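Rakiya Nwachukwu
Jul 18, 2018

So, ihr Lieben, es wird mal wieder ein längerer Faden, holt euch was zu trinken. Es geht um unseren Esstisch. Ja, immer noch um den Esstisch. Wer im Januar schon dabei war, weiß, dass ich damals großspurig angekündigt habe, ihn "mal eben an einem Wochenende" wieder schön zu machen.

Zur Erinnerung für alle Neuen: Der Tisch kommt aus der alten Teestube in Irnton, Jummai hat ihn dort entdeckt und mich sofort angerufen (mitten in der Mittagspause, ich hatte den Mund voll). Massiv, schwer wie ein Klavier und mit einem Lack drauf, der aussah wie Karamellbonbon. Schlecht gewordenes Karamellbonbon.

Den Lack runterzuholen hat mich 19 Abende gekostet. Ich weiß das so genau, weil ich an jedem davon ein Hörbuchkapitel gehört habe und das Buch jetzt durch ist. Erst 80er Papier, dann 120er, dann 180er, und ganz zum Schluss noch einmal von Hand mit 240er, immer schön mit der Maserung. Mein Unterarm hat sich sehr beschwert.

Und dann kam das, wovor ich mich die ganze Zeit gedrückt habe: Öl, Wachs oder gar nichts? Jummai Olaniyan, die viel mehr von Holz versteht als ich und mir das auch gern sagt, war von Anfang an für Seife. Einfach Holzseife, in warmem Wasser aufgelöst, dünn drauf, trocknen lassen, wiederholen. Ich war skeptisch, ein Esstisch mit Kindern und Tomatensoße und dann SEIFE? Aber ich wollte unbedingt diesen hellen Ton behalten, und mein Probestück mit Öl war mir viel zu gelb.

Lange Rede, die Platte sieht jetzt so aus, und ich bin wirklich ein bisschen verliebt:

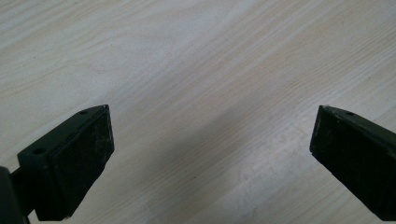 Heller Ton, matte Oberfläche, feine Maserung. Mein Tisch!

Was mich am meisten freut, sind diese zarten Streifen, mal ein wenig rosig, mal fast weißlich. Unter dem Karamell habe ich davon nichts geahnt. Nach oben rechts liegen die Linien enger und werden dunkler, das ist für mich die allerschönste Ecke, und ich habe schon beschlossen, dass dort niemals ein Untersetzer liegen darf. (Die Familie hat diesen Beschluss zur Kenntnis genommen.)

Den winzigen dunklen Punkt habe ich auch gesehen, danke, bevor mir jetzt jemand schreibt! Ob das ein Krümel ist oder im Holz sitzt, schaue ich mir nachher in Ruhe an. Wenn er im Holz sitzt, darf er bleiben. Noch einmal schleife ich nicht, da könnt ihr mich auf Knien bitten.

Weil die Frage bestimmt gleich kommt: Die Seife ist die helle von Gollero, die Schleifblätter hatte ich noch von dem Regal damals. Angerührt habe ich sie so, wie es auf der Packung steht, und mit einem weichen Baumwolltuch aufgetragen. Zwischen den Durchgängen ganz leicht mit einem feinen Vlies drüber, sonst fühlt es sich rau an. Beim ersten Mal habe ich das vergessen und mich gewundert, warum der Ärmel hängen bleibt.

Als Nächstes sind die Beine dran. Die haben noch den vollen Karamellmantel, und gedrechselt sind sie leider auch, mit sehr vielen Rillen. Hat jemand von euch so etwas schon mal abgeschliffen, ohne die Kanten rund zu machen? Jummai schwört auf Schnüre aus Schleifgewebe, ich habe davon noch nie gehört und nehme jeden Tipp!

Ach, und wegen der Stühle: nein, die Stühle bleiben, wie sie sind. Ich gehe jetzt Suppe kochen, gegessen wird heute am neuen alten Tisch, mit Tischdecke (ja, ich weiß).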